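Ticket: Handover policy regresses after wrist view is added (Trundance, two-arm table)
Status: Resolved, with a leftover
Component: training / observation pipeline
Priority: High, later Medium, later "whenever"

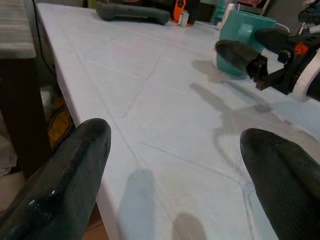

Summary as first filed: the Trundance policy, trained on 600 demonstrations of one arm passing a mug to the other, did better with only the overhead view than with the overhead view plus both wrist views. More information, worse behavior. We have all had meetings like that.

Setup
Two arms, one table, one mug. Right arm grasps, left arm receives. The policy predicts a chunk of actions from the current images and joint positions, then replans. Each evaluation is 100 trials from a fixed list of mug start positions, same list for every checkpoint. A trial counts as a success if the left gripper ends up holding the mug clear of the table for 2 seconds.

Results at time of filing
Overhead only: 36 successes out of 100.
Overhead plus wrist views: worse. The run was stopped early, after the left arm had closed firmly on nothing for most of the morning.

Expected: wrist views help, as they do in everybody's paper.
Observed: the left gripper opens wide, comes in low over the table, stops short of the mug and closes. Then it lifts the air with great care and holds it for the full 2 seconds.

Log

Entry 1. Checked the obvious. Camera streams are not swapped left for right. Checked again, having been burned by this on Belley, where they were swapped for a month and the numbers were published internally with a straight face. Not swapped.

Entry 2. Checked image normalization. Training and evaluation use the same values. Checked color order. Fine. A teal mug turns an unpleasant khaki when the channels are reversed, so this one is at least easy to spot.

Entry 3. Replayed recorded actions open loop from a demonstration, with the mug placed at the recorded start. The handover completes. So the arms, the calibration and the gripper commands are all innocent, and the fault is upstream, where the people are.

Entry 4. Suspected shadows. At close range the fingers throw soft grey shapes onto the white tabletop, and the theory was that the policy had learned to close on a shadow. It is a lovely theory and I wrote two paragraphs of the report around it. Moved the lamp, reran the start positions that failed. The gripper closed in the same wrong spot, shadow or no shadow. Paragraphs deleted.

Entry 5. Masked the overhead view and left the wrist views on. Behavior barely changed. Masked the wrist views and left the overhead on: the left arm wandered off like someone looking for their car. So the policy leans almost entirely on the wrist views, and the wrist views are telling it to close early.

Entry 6. Plotted predicted gripper closing against distance to mug. Training data closes at contact. Policy closes well before. Then plotted the same thing using image timestamps instead of row numbers in the training file, and the two curves for the training data did not agree with each other. This was the first interesting thing to happen on this ticket.

Entry 7. Found it. The Zolteo recorder stamps the overhead images when they are captured and the wrist images when they are written to disk. Our loader matches each action to the image with the nearest timestamp. The wrist images carry stamps that are too late, so each action gets paired with a picture from earlier in the approach. The policy was taught, 600 times, that the correct moment to close is when the mug is still a little way off. It learned this perfectly. No complaints about the learning.

Entry 8. Wrote a patch that estimates the delay per episode by lining up motion in the wrist view with joint velocity, then shifts the wrist stamps back. The delay is not constant between episodes – it grows when the disk is busy – so a single fixed offset only fixes the episodes you tuned it on. I know this because I tried the fixed offset first and was briefly very pleased.

Entry 9. Retrained with corrected stamps, same seed, same everything else. Wrist plus overhead now beats overhead only on the same start list. The left gripper closes on the mug. Remaining failures are mostly the right arm letting go before the left has a proper hold, a separate problem and one that humans also have.

Entry 10. Reran the old overhead-only data through the new loader as a control. Same result as before, within what reseeding gives us. Good, as those stamps were never wrong.

Root cause
Mixed timestamp conventions in the recorder, made invisible by a loader that always finds a nearest match and never asks how near.

Fix
Capture-time stamps for all streams in new recordings. Delay correction for old ones. The loader now refuses an episode if the estimated delay can't be pinned down, and says so in the log in capital letters.

Leftover
The Sýkora datasets went through the same recorder. Their write-up concludes that wrist views do not help with handovers. Opened a separate ticket with a polite title.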